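Sun 16 February

I want to make a case for building your own gripper, by hand, slowly, before you let a motor anywhere near it. I've been at this for most of the winter in the shared workshop on the second floor at Setarholm, and I haven't enjoyed a project this much in years!

Most people who get interested in home robotics start with the arm. I understand why. Arms are dramatic, and there are plenty of kits (I bought one, the Valari, and it spent months in its carton under my bench). But an arm only carries things to where the work is. The work happens in the last few inches, where two fingers meet something lumpy, and that part teaches you more per evening than all the joint math in the world.

So I built the fingers first and put them on a handle. You hold it, you squeeze, you pick things up. My name for the project is Grilora, and the label on the parts bin is bigger than it needs to be. 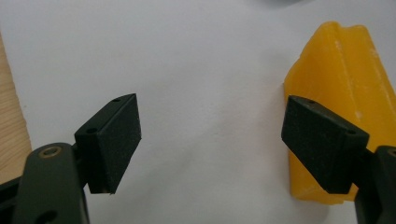

The great joy of a hand-held tool is how fast it argues with you. I had firm opinions about finger angle when I sat down to draw the thing. I printed my favorite, tried it on 21 objects from the kitchen and the scrap box, and gave up most of those opinions by dinner. A wedge that was perfect for a matchbox was hopeless on a walnut. With a motorized arm I would have blamed the code for a week. With my own hand doing the squeezing there was only the shape left to blame, and a new shape takes an evening.

I think beginners should hear this more often: irregular objects are the fun ones. Cubes make you feel clever. Soap, wax, a heel of bread, a potato with a bad side, those make you look at where the contact really is and which way the thing wants to roll. I keep a list taped inside the cupboard door and add to it whenever something beats me.

There's a money argument too. I have spent around 200 dollars on all of it, and a good part of that was filament I wasted by being impatient. You can ruin 16 fingertips (I have) and still be cheerful, which you can't say about servos.

Some people at the workshop disagree. The group building the Qiu rig on the next bench say a hand hides too much, that my wrist corrects mistakes a machine would have to live with. They're right about that, and I'd still rather learn what my wrist is doing first and try to write it down.

The Valari comes out of its carton in March. I've already cleared the shelf space, and the mounting plate needs two more holes.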